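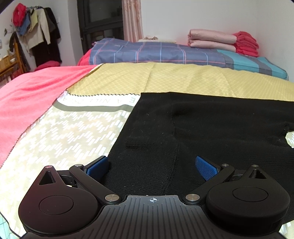
Drosville disagree with the shrinkage figure from the last entry: their reply says the Cormier cloth was relaxed before cutting, and that 27 mm over the sample length must come from our tumble stage and not from the weave. They want the line-dried result before discussing it further.

January, 09:40

Line-dried set pulled from the rack. Same cloth, same marking template, same wash as the tumbled set. Marks measured on the flat table after conditioning overnight, no tension on the cloth, steel rule.

Warp: change is small, inside what I would expect from re-marking error.
Weft: still moving, though less than the tumbled pieces. So Drosville are partly right. The tumble stage adds to it but does not account for all of it.

Checked the template against the long rule in case the hole spacing had drifted. It has not.

11:15

Weighed the conditioned swatches. Mean works out at 218 g per square metre, heavier than the Cormier sheet gives. A heavier cloth at the same yarn count would fit with shrinkage already taken up at the mill, which supports the relaxed claim. Need a thread count before I put that in writing. The glass is in the Endemach drawer.

14:30

Abrasion, Stitar backing cloth, first pair. Stopped at 3000 rubs for inspection. Light pilling on both, no broken threads. Graded them 4 and 3-4 under the lamp. The lower one had a crease under the clamp ring, so I would not read much into the difference. Put back on for the second stage.

Clamp ring 2 is slipping again. Tightened it, but the felt under it is worn nearly through and wants replacing before the Endemach order is tested.

To do:
thread count, both directions
repeat tumbled set on low heat
send Drosville the raw mark readings, not the averages
order felt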